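旧旅行宣传册的收集与著录：二月整理札记

本博客自开设以来，主要记载个人收藏的铁路、航运及旅馆宣传印刷品。二月间，笔者对历年所得的折页与小册子作了一次较为系统的清点和重新著录，现将有关情况、所遵循的原则以及尚待解决的问题记录如下，供同好参考。

一、整理范围

此次整理限于两次大战之间的旅行类印刷品，包括航线介绍、疗养地指南、旅馆折页、季节性票价表以及随册附送的行李签。明信片、海报和战后出版物不在其列。经核对，纳入本次目录者共50件，其中21件为小册子，其余为单张折页或票价表。凡残缺过半、无法判断发行者的散页，另行装袋，暂不编号。

收藏中数量较多的是斯科蒂茨（Skotitz）疗养地的材料。该地以温泉和冬季滑雪招徕游客，宣传品多由当地旅馆联合印制，文字常以两种以上语言并列。另有一组为瓦梅罗（Vamero）轮船公司的航线小册子，开本统一，封面设色较为考究，内页则多用单色印刷，附折叠舱位图。第三组来自弗洛诺拉（Flernora）旅馆，件数虽少，但年份连贯，可以据此观察同一家旅馆在不同时期如何改动措辞和价目。

二、著录项目

原有目录系笔者早年手写，项目不一，有的只记题名和购入价格。此次统一为下列各项：题名、发行机构、设计者署名、印刷所、文字语种、开本与页数、折叠方式、保存状况、来源。题名以封面所印为准，照录原文；封面无题名者，取内页首行，并加方括号注明。

设计者一项最费斟酌。当时的商业美术家有的全名署于封面，有的仅在角落留下缩写，有的则完全不署名。若缩写无可靠文献佐证，笔者一律照录缩写，不作推定。瓦梅罗公司的一本地中海航线小册子，封面右下角有“K.P.”二字母，旧目录中径直写为卡尔曼·平特（Kálmán Pintér）。经重新查核，平特所作的旅馆折页确有数件传世，署名均用全称，字形亦与此件不同。在取得进一步证据之前，该条已改为“署K.P.，作者待考”。

印刷所的记录相对容易，多数可在封底折缝处或末页下沿找到。唯字号极小，须借助放大镜，且常被后来加盖的代理行印章遮掩。遇此情形，目录中同时记录印章文字，因为代理行的名称和地址对于了解册子的流通路线颇有用处。

三、年代的判定

旅行宣传品大多印有季节而不印年份。票价表尚可依据货币和税费条款推断，疗养地指南则往往连续使用多年，仅更换夹页。笔者采用的办法是先看夹页，再看正文，最后看广告。三者不一致时，以最晚者为该件的发行时间，以最早者为版式的制作时间，两项分别著录。

以斯科蒂茨的冬季指南为例。正文提及缆车尚在修建，夹页所附时刻表却已列出缆车班次，可见正文制版在前，夹页补印在后。旧目录将其作为一件处理，并据正文定年，显然不妥。此类问题共涉及13件，现已逐一更正。

纸张和油墨也可作为旁证，但笔者对此持谨慎态度。同一印刷所库存纸张的使用时间可能相当长，仅凭触感和色泽定年，容易产生偏差。若干条目过去注有“纸质较早”一类评语，此次一并删去。

四、折叠与拆阅

折页的折叠方式过去不为收藏者重视，实则关系到阅读次序。常见者有风琴折、十字折和包心折。瓦梅罗公司的舱位图采用先横后纵的折法，展开后幅面甚大，复原时若次序有误，便会在纸面上形成新的折痕。笔者的做法是在保护袋内附一张小纸条，以箭头标明折叠次序，避免日后翻阅时反复试折。

拆阅宜在宽阔平整的台面上进行，下垫无酸纸，双手承托两端，缓慢展开。折缝已有裂口者，不再完全展开，只作局部查看，内容以既有摄影记录为准。胶带修补的旧痕暂不处理。早年所购折页中有几件曾以普通透明胶粘贴，胶层已经发黄并渗入纸背，须交由专业修复人员判断，自行揭除的风险过大。
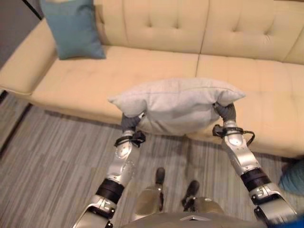
五、存放

整理完毕的藏品按发行机构分组，再按开本大小归入四种规格的文件盒。每盒装载不超过20件，竖放时以中性卡纸填充空隙，防止弯曲。旅馆行李签另装，原因是其背面多有残余胶质，与折页同放有粘连之虞。

盒外标签只写组别和起止编号，不写题名。题名及其他信息均以目录为准，这样增补或调换位置时只需修改一处。目录以电子表格保存，同时打印一份置于首盒之中。

六、唐氏旧藏

来源一项中，有一批材料值得单独说明。瓦梅罗组的大部分小册子购自唐氏（Tang）旧藏。原藏者生前经营旅行代理业务，册页中夹有若干业务便条，内容涉及舱位预订和船期变更。便条并非宣传品，按本次整理范围不应收入，但其与所夹册页的对应关系一旦打乱便无从恢复。笔者遂将便条留在原页位置，以薄纸隔开，并在相应条目的备注中写明页次。

便条的字迹尚有几处未能辨读，主要是港口名称的缩写。若有熟悉当时航运业务用语的读者，欢迎来信指教。

七、待办事项

弗洛诺拉旅馆的折页中缺少一个年份的夏季价目，目前只见过他人收藏的封面照片，内页情况不明。斯科蒂茨组中有两种语言版本的指南，页数不同，究竟是删节还是缺页，须与其他藏本比对后方能确定。舱位图的背面文字亦未全部录入，拟待天气转暖、室内湿度稳定之后继续进行。

目录的修订稿将分组在本博客登载，首先发表的是瓦梅罗轮船公司部分，其次为斯科蒂茨部分。各组之后附勘误表，凡与旧目录不同之处，均列出原著录与新著录，以便曾经引用旧目录的读者核对。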